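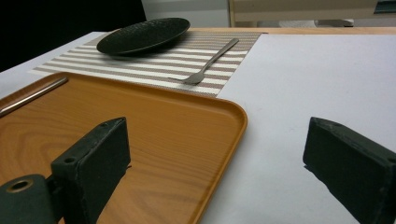
The Dining Service at Skitcombe will move to individual place settings at all lunch sittings from the first week of December. The change follows a trial in the Flenell Room, during which residents were served at their own places instead of from the shared trolley. Each setting is built on a striped mat, with a round dark plate at the back of it and a fork laid to the right of the plate. The tray stands in front, nearest to the diner, and the plain white of the table is left clear to one side for a glass or a medicine cup.

The trial ran for six weeks and took in 53 residents across both houses. Comments were collected by the catering office at Irnness and have been passed to the House Meeting. Most concerned the height of the chairs, which will be dealt with separately. Several residents asked that the pale plates used at breakfast should not be brought back at lunch, as food such as fish and mashed potato is hard to make out on them.
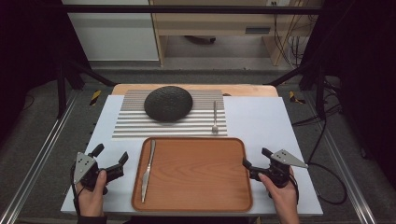
Staff and family members who help at mealtimes are asked to follow the same order when laying a place. The mat goes down first and should lie flat, with its stripes running from side to side. The tray follows, and a knife may be laid across it on the left, with the handle towards the near corner, where it can be reached without stretching over the food. Cups are to be brought to the table last.

Trays are to be wiped after each sitting and returned to the Sorensen pantry, where they are stored on the lower shelf. They should not be stacked while damp. Mats are to be shaken out and rolled – not folded – and any that have begun to fray should be put in the box by the pantry door.
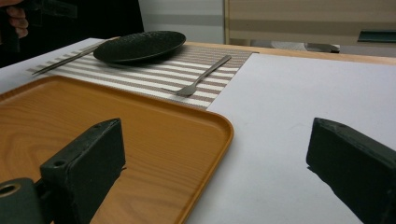
Replacement mats may be requested from the catering office on weekdays. Requests should state the room and the number needed, and will normally be met within three working days. Residents who prefer to use a mat or tray of their own are welcome to do so, provided that it is marked with their room number.

Two short sessions on laying and clearing will be held in the Flenell Room before the new arrangement begins. Times will be shown on the notice board outside the dining room.
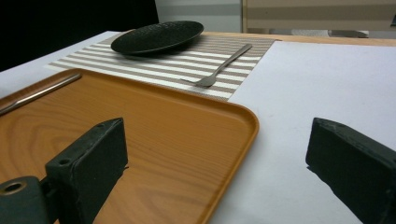
A lunch setting with wood-grain tray, striped mat, dark plate and fork.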